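Drilwood Housing Cooperative

The Drilwood Housing Cooperative is a nonprofit housing body in the town of Brullside. It manages 651 rental apartments in the Drilwood and Jaster districts and runs a small research office that looks at heating, parking and shared transportation on its own estates. It is often cited as a model for mid-sized housing providers, although much of what has been written about it was written by the cooperative itself.

Background

The cooperative was set up to take over worker housing that the Ostermann brickworks no longer wished to maintain. The first stock consisted of 206 apartments in three-story brick blocks north of the rail line. Later histories describe the transfer as a gift to the tenants. The surviving correspondence is less generous: the company kept the land along the canal, which had the higher value, and handed over buildings whose roofs were due for replacement. Rents rose twice in the years that followed.

The Jaster estate was added in stages. Its planner, Hildegard Eichhorn, wanted car-free courtyards with parking at the outer edge, and the courtyards were built that way. The underpass meant to connect the estate to the streetcar stop was left out of the final contract. Residents cross at the signal on Canal Road, a detour that Eichhorn's own drawings had been meant to avoid.

Research office

The research office has a staff of four and was headed for most of its existence by Henrike Schmieder. It has no formal tie to a university. Its reports cover energy use, tenant turnover and travel habits, and are published without outside review. The office shares a ground-floor hall in Jaster with other users, and its meetings are open to members on Wednesday evenings.
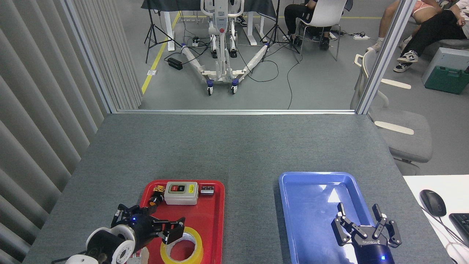

Tabletop with red and blue trays, Jaster hall.

The best-known product of the office is the Courtyard Study, which claimed that households on the Jaster estate owned fewer cars than comparable households in the rest of Brullside. The claim rests on a mailed survey. Of the 400 forms sent out, 80 came back, and the report does not say how the comparison group was chosen. Volker Brandes, a transportation planner who reviewed the study for the town council, noted that people without cars had the most reason to answer a survey on car-free living. Schmieder replied that the finding matched what staff saw on the estate every day. No follow-up survey was carried out.

A second report, on shared cargo bikes, is more careful. It records how often each bike was checked out and admits that most trips were made by a small group of members. The summary on the cooperative's website leaves this out and speaks of "broad uptake among residents." Both versions remain in circulation – the shorter one is quoted far more often.

Heating renovation

The Drilwood blocks were moved from individual gas boilers to a shared heat network run from a plant room beside the old brickworks gate. The cooperative reported large savings. The figure it gave compared a cold winter before the work with a mild one after it, and no correction for weather appears in the report. Later billing data, obtained by tenant representative Roxana Valderrama, showed a real but smaller drop in energy use. It also showed that the standing charge had gone up, so that tenants in the smallest apartments paid more than before.

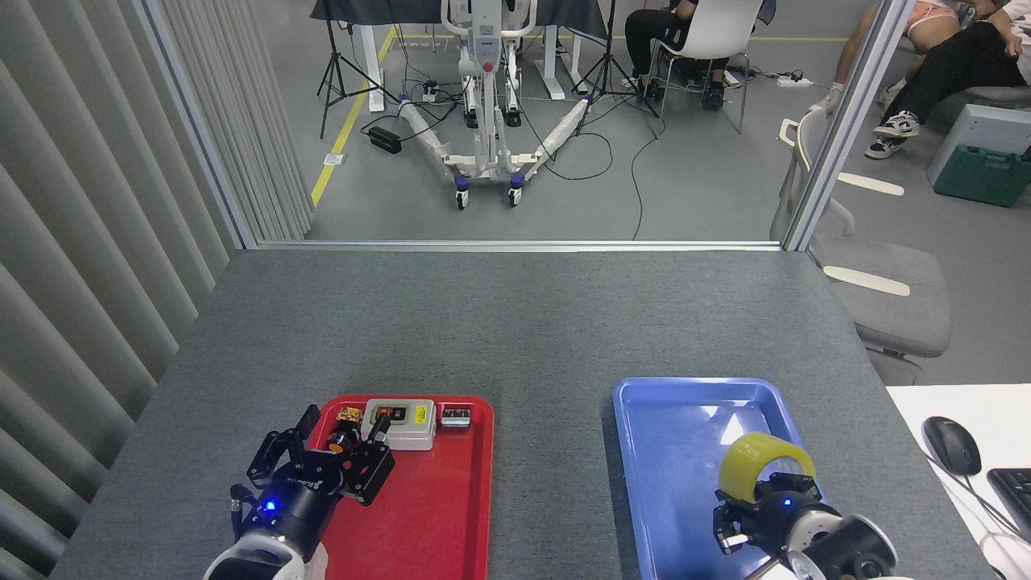
The cooperative disputed part of this reading and pointed out that the standing charge also covers maintenance previously billed to tenants one by one. It has not published the breakdown. A revised charge scale, based on floor area, was adopted in April after a members' vote.

Governance

Members elect a supervisory board, which appoints the managing director. Finn Ostermann, a descendant of the brickworks family, has held the post through two terms. Critics have seen a conflict of interest in his family's remaining holdings along the canal. He has said that he has no share in them, and no document has been produced that shows otherwise. Turnout in board elections is low, and the cooperative does not release exact numbers.

See also
Brullside streetcar
Ostermann brickworks
Tenant representation in Brullside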